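Setting the coupling and the first oil fill — Wallerlow W-series worm reducers

This section assumes the reducer is bolted down and the motor is still off its flange. Read it to the end before you pick up a spanner. The quick card in the crate covers the same ground in four drawings, and we have our doubts about two of them.
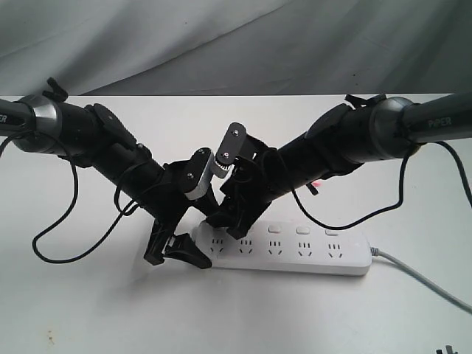
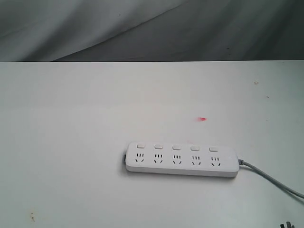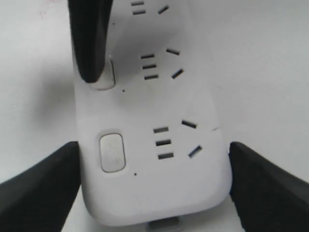 **Can the reducer be run straight from the crate without changing the oil?**

For a short spin to check direction, the transport oil will do. For work under load, drain it and fill with the proper grade first.

### 4.1 Fitting the coupling

1. Wipe the preservative off both shafts. A rag and white spirit are enough.
2. Check the key by hand. It should push in with a thumb and stay there. If it needs a hammer, it is the wrong key, whatever the bag says.
3. Slide the Kratochvíl hub on until it meets the shoulder. Do not drive it on with the motor shaft.
4. Fit the spider and bring the motor up. Leave the flange bolts finger tight.
5. Turn the motor fan by hand through one full turn. If you feel a tight spot, back the motor off and start again at step 2.
6. Tighten the bolts crosswise to 41 Nm.

> **Note:** The coupling is sold as "self-aligning". Treat that as a hope. It will put up with a little error, and it will wear faster for it. Use a dial gauge.

### 4.2 First oil fill

1. Put a tray under the lower plug and drain the transport oil.
2. Refit the plug with a new washer.
3. Fill slowly through the top port until oil stands at the middle of the sight glass.
4. Fit the breather. Remove its transport pin, or the seals will weep.
5. Run without load for 8 minutes, stop, and read the glass again.

> **Caution:** Switch off and lock the supply before you open any plug. Casing temperature can reach 84 °C in normal service.

Iltska and Caline oils of the listed grade are both accepted. Do not mix them. Each label claims to be compatible with everything, and we have not seen a test that convinces us.

### 4.3 First change

Change the oil after roughly 2000 hours. Some sales sheets describe these units as "filled for life" without saying how long that life is. Ignore the phrase and keep a log. Fine bronze dust in the first drain is normal — flakes you can pick up between finger and thumb are a reason to stop and call us.

Sheets printed before March give the old bolt torque and should be thrown away.

Section revised August 28, 2018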